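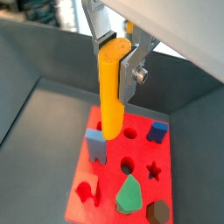 For my materials project I picked foam shape sorters, mostly the red board with the cut-out slots, and I had a great time with it! My question was simple – how snug should a hole be? The cylinder was my favourite colour (bright yellow) and my favourite piece to test, as a round hole doesn't care which way you turn it. The light blue arch has two legs, so it's fussier. I tried six fits for the round hole and liked the second loosest. Pentti Leinonen reckoned I should've gone tighter. I still want to redo the arch in September.

Related projects
Brundbridge puzzle trays
Sanero foam offcuts
Zistgate toy library survey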